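Wirnia Community Help: Cleaning and Property Services

Changing the evening cleaning contract for a shared office building

Posted by Skarkport Tenants' Office, Sun 28 May

We manage a small office building in Skarkport on behalf of its tenants. The cleaning has been provided by a franchise holder under the Bolger name for several years. We have now been told that the franchise for our district is to pass to a new holder in November, and that our agreement will be "carried over on the same terms".

The tenants are content with the present standard of work and wish to keep it. Our agreement, however, was signed with the present holder and does not mention a transfer. We should be grateful for guidance on two matters. Are we bound to accept the new holder? And what should be settled in writing before the change takes place, in particular as regards keys, alarm codes and the list of tasks?

Posted by Vuren Facilities Desk

The first step is to establish who the other party to your agreement is. In some franchise arrangements the customer contracts with the parent company, which then allots the work to a local holder. In others the customer contracts with the holder directly. The name at the head of the agreement and the name beside the signature should be the same; if they are not, please ask for a written explanation.

Where the agreement is with the holder alone and says nothing about transfer, your consent will often be needed before another firm can step in. The wording matters a great deal and it would be sensible to have it read by an adviser. Continuing to pay the new firm's invoices without comment may later be taken as acceptance, so any reservation should be made early and in writing.

As to keys, we ask for a signed return from the outgoing firm and a fresh signed receipt from the incoming one. Keys should not pass directly between the two. Alarm codes should be changed on the evening of the last visit. Cleaning staff may in certain cases move across to the new firm with their existing terms of employment, and you should ask both firms whether this applies -- it is often the best assurance that the standard will be kept.

Posted by notice_board_2

We just let them carry on. Same people came, same mop. Check the price though, ours went up after the first invoice.

Posted by Bolger Road Business Centre

The previous reply on price is fair. We would add that the task list deserves as much attention as the agreement itself. Ours had not been revised for 12 years and still provided for the cleaning of a room which had since been divided. The list should state for each area what is to be done, how often, and what the cleaners are not to touch. Desks, drawers and open shelving are the usual cause of dispute.
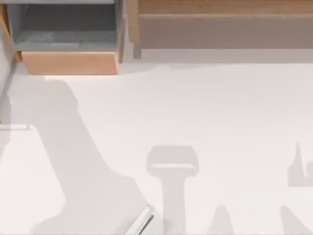
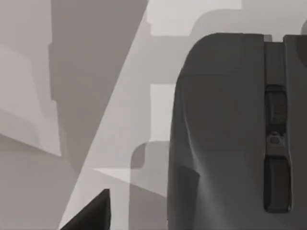
We also recommend a joint inspection with the new holder before the first visit, followed by a second one after 15 working days. Both parties should sign the notes. If a trial period can be agreed, the notice required during that period ought to be shorter than the notice in the main agreement, and the agreement should say so plainly. Consumables such as hand towels and bin liners should be listed separately, with a note of who orders them and who pays.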